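How to prepare the table before a two-arm session
Setiawan work notes, April 20, 2018

These rules are for everybody who starts the arms in the Janamura room. Please read them one time in full before you switch on the power.

1. Put only the items of the task on the table. For a place setting it means cup, bowl, plate and cutlery, kept together on one side.
2. Open both grippers and stop them before the table edge. Wait there for 2 seconds.
3. Look at the arm cables. They must hang with slack and not pass under a chair leg.
4. Keep people 2 meters away until the operator says "clear."

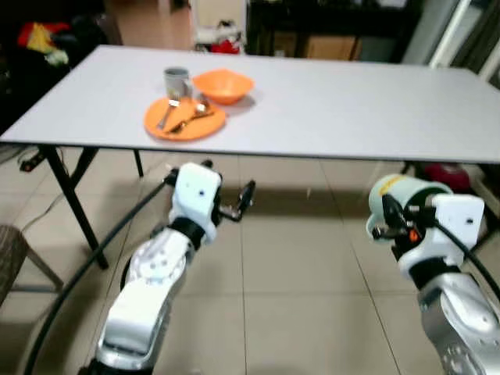

Puspita Hidayat asked if rule 4 is also for the person who sets the dishes. Her opinion is that this person should hold the stop button while standing close, and I agree. It is now in our rules.

5. Before each run, check the finger pads from the wrist camera. If you find a tear, write it in the log and tell the operator. Our pads from Brirna have done over 4,000 grasps, so damage is normal at this age.
6. Approach glass slowly. Speed level 7 is allowed only for plastic and metal.

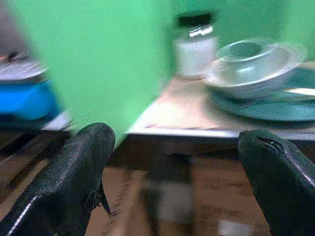

Wrist camera view with fingers open, jar and bowl on the table.

7. After the last run, bring both arms to the rest position and then cut the power. The log sheet goes to the Burivham folder on the same day.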